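Betreff: Re: [greifer-liste] Akolgo Handgreifer, lohnt sich das Kit?

Am Mittwoch, 3. Februar 2021 schrieb Werkstatt Trerach:
> Hallo zusammen,
> wir überlegen, das Kit von Akolgo zu bestellen, 3.300 Euro ohne
> Rechner. Hat es jemand schon länger in Gebrauch? Uns interessieren
> vor allem die Fingerpads und die Kabel. Drotia bietet etwas
> Ähnliches an, aber mit 18 Wochen Lieferzeit.

Guten Tag,

wir benutzen das Kit seit Juli und ich kann zu beiden Fragen etwas schreiben. Bitte entschuldigen Sie mein Deutsch, ich hoffe, es ist verständlich.

Die orangen Rippenpads an den Innenseiten der Finger sind weich und greifen auch glatte Gegenstände gut. Wir üben viel mit einem Glasbecher auf dem Tisch. Nach fast 6 Monaten haben wir das erste Paar gewechselt, das Ersatzpaar war im Lieferumfang. Die Marker sitzen auf beiden Fingern nahe beim Pad. Man soll sie nicht mit Alkohol reinigen, der Druck wird davon grau.
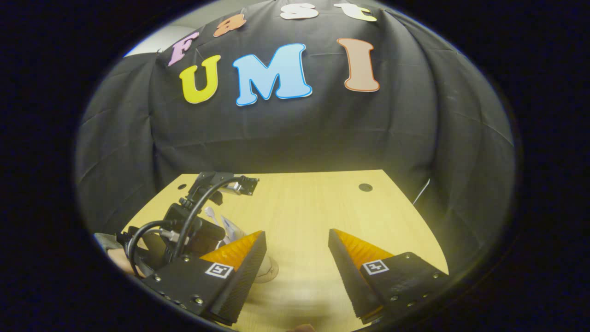 Arbeitsgruppe Handhabung, Bandard

Mit den Kabeln bin ich weniger zufrieden. Sie gehen in Schleifen aus der Halterung heraus, und wer mit der linken Hand in der Nähe arbeitet, bleibt leicht hängen. Wir haben sie zuerst mit Klettband befestigt, aber dann war die Bewegung zu steif. Kürzere Kabel hat Akolgo auf Anfrage nicht angeboten.

Die Kalibrierung dauert 5 Minuten, wenn man die Anleitung schon kennt. Beim ersten Mal braucht man einen Nachmittag, denn Kapitel zwei ist schlecht übersetzt.

Zu Drotia kann ich nichts sagen, wir hatten das Gerät nie hier. Für den Preis würde ich das Kit von Akolgo wieder nehmen, aber ein zweites Paar Pads gleich mitbestellen.

Mit freundlichen Grüßen
aus Bandard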